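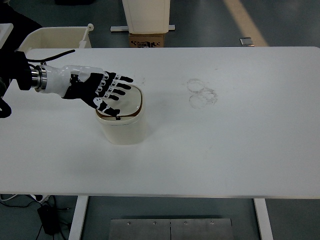
Search the newsletter Enter a keyword Go

Tabletop Bins and the Care of White Tables

Porwood has completed the distribution of small tabletop waste bins to the shared workrooms in the Hollmann Building. The bins are off-white, with a lid, and are intended for light, dry waste only. Staff and visitors who use the workrooms are asked to read the following guidance, which also covers the cleaning of the white tables and replaces the notice posted in March.

The decision to supply bins for the tables followed the annual review of shared spaces. Users of the workrooms reported that small scraps such as labels, backing paper, cut cable ties and tissue were often left on the work surface at the end of a session, or brushed onto the floor. The floor bins are placed near the doors and will remain there. The tabletop bins do not replace them, and no change has been made to the schedule for emptying the floor bins.

Use of the bins

Each bin should stay on the table to which it has been assigned. It may be moved to any part of the tabletop while work is under way, but it should not be taken to another room or stored on the floor. Please keep the lid closed when the bin is not in use. Nothing should be placed on top of the lid, including cups, tools and telephones.

The following may be placed in a tabletop bin: paper scraps, tape, dry wipes, pencil shavings and small pieces of packing material. Food, liquids, used batteries, blades and broken glass may not. Batteries should be taken to the collection point on the ground floor, and blades to the sharps container in the supply room. Drink containers go in the recycling bin in the corridor, and any liquid left in them should first be poured into the sink.

The last person to use a table in the evening is asked to empty its bin into the floor bin and return it to the table. Liners are kept in the supply room on shelf 3. A liner may be used again if it is clean. Bins that have become sticky or stained on the inside can be washed with warm water and mild soap, then dried with the lid open.

Cup marks and scuffs

Facilities Services has received a number of comments on the appearance of the white tables. Gray rings left by cups and containers are the most frequent complaint, followed by specks and general scuffing. Marks of this kind show clearly on a white surface under ceiling lights, and they are harder to remove once they have been left for several days. 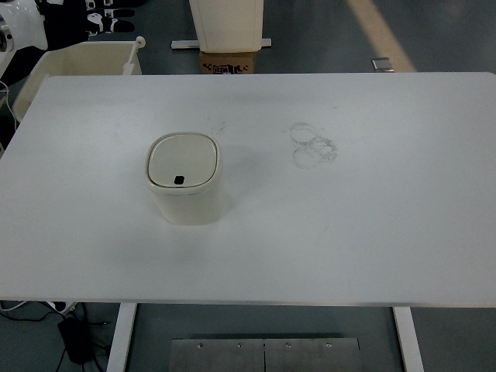
Workroom table with a tabletop bin and ring-shaped marks on the surface.

Ring marks should be treated in the first instance with a soft cloth, warm water and a few drops of dish soap. The cloth should be damp - excess water can find its way under the edge of the tabletop. Leave the damp cloth over the mark for 2 minutes, wipe in one direction, and dry the area with a clean towel. Loose specks should be wiped away before this is done, as grit caught under a cloth will scratch the surface.

Where a ring remains after a second attempt, please do not go on to scouring powder, steel wool or solvent. These products dull the finish and leave a patch that collects dirt more quickly than the surface around it. Report the table to the service desk on extension 2630, giving the room and the position of the table, and it will be added to the list for treatment. Gray shading over a larger area, of the sort produced by sliding equipment and boxes across the top, should be reported in the same way.

Coasters have been ordered for all shared workrooms, and 400 are expected in the first delivery. They will be held at the service desk and issued to rooms on request. Until they arrive, users are asked to set drinks on a folded paper towel or, preferably, to leave them on the side counter. Drinks without a lid remain prohibited in the Pratik Room and the Womamero Room at all times.

Boxes and equipment near the tables

Users are also reminded that cardboard boxes should be flattened and taken to the loading area when they are no longer needed. Boxes in use as temporary supports or storage should be labeled with the name of the group responsible. Floor markings indicate walkways and should be kept clear - this applies to brackets, rods and other small parts as well as to larger items. Open plastic bins may be kept beside a table during work, provided that they do not block a walkway.

Requests for further bins

Groups that need an additional tabletop bin may apply to the service desk in writing. Applications should state the room, the number of tables in regular use and the type of waste produced. They are considered each Wednesday, and approved items may be collected from the supply room the same afternoon. Damaged bins and loose lids should be returned to the service desk for exchange.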